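Clestis Opens Shared Equipment Budget Planner for Small Automation Labs

RILLAU, July 16, 2022. Clestis has released Skutex, a free planner that helps small labs price a two-arm robot bench before they order a single part.

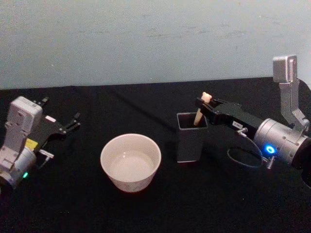

Skutex starts with the full cost of a bench, spread over 36 months. Buyers enter arms, cables, spare fingers and service visits on one sheet. Wrist cameras, like the ones mounted on both arms, get their own line, and so do their brackets!

"We had 19 quotes and no way to compare them," said Yolanda Usuga, planning lead at Clestis. "Now we do."

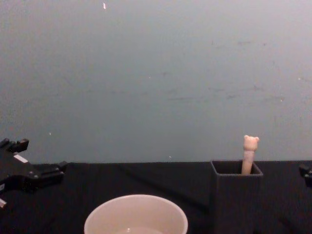 Two black grippers, a bowl and an upright container at the bench.

Over 30 labs tried the planner in June, and their notes shaped the spares page. 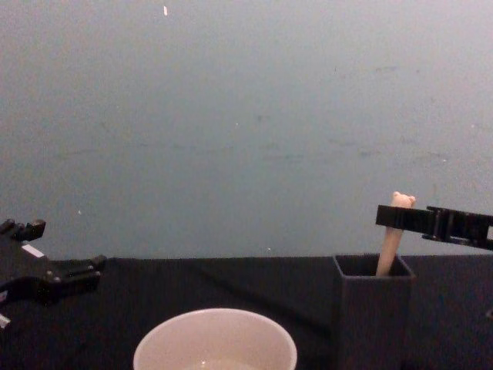
Dinesh Kandpal of Dudek, an early user, is already planning a second bench with it. Skutex is open to all labs now.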